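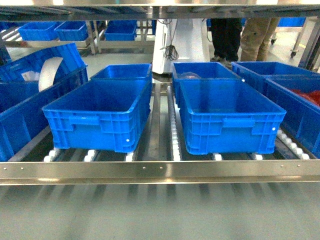 # How to Write a Packing List That Matches the Order

A packing list goes out with the goods and tells the person receiving them what was sent. It carries no prices. Those belong on the invoice.

## 1. Start from the order

Copy the item codes and names exactly as the customer wrote them. If Mersha orders under its own part numbers, put those first and yours in the second column.

## 2. Fill in the top block

Put these at the top of the page:

- order number
- ship date, written out (20 Mar 2024)
- ship-to address
- name of whoever packed it

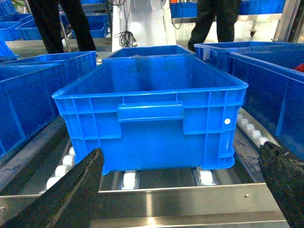

*An open blue crate on rollers.*

## 3. Give each container its own lines

Number the containers and list the contents under each number. An order of 3,800 clips for Skendar might go out in several boxes, and the receiving clerk will open them one at a time. Write the quantity in each box, then the total at the bottom.

Use one unit per line. "100 each" and "1 pack of 100" mean the same thing to you, but a clerk may enter the second as 1.

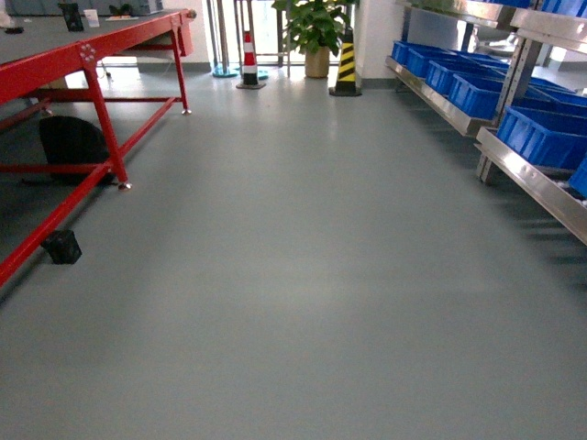
*Gray floor with a red-framed bench on the left.*

## 4. Mark what is missing

Use three columns: ordered, shipped, back-ordered. If 16 brackets were ordered and none shipped, keep the line and enter 0. Deleting it leads to a phone call.

## 5. Print two copies

One goes inside box 1. The other goes in a clear pouch on the outside. Save the file under the order number.

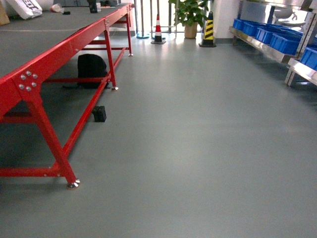

Obaidul Rathnayake wrote in to say that he puts a copy in every box, with that box's lines in bold. On a split delivery to Fivarlow, box 1 arrived a day after the rest, and until then the only list was the one in the pouch on it.

For split deliveries, do it his way. Write "box 2 of 5" or similar on each label as well.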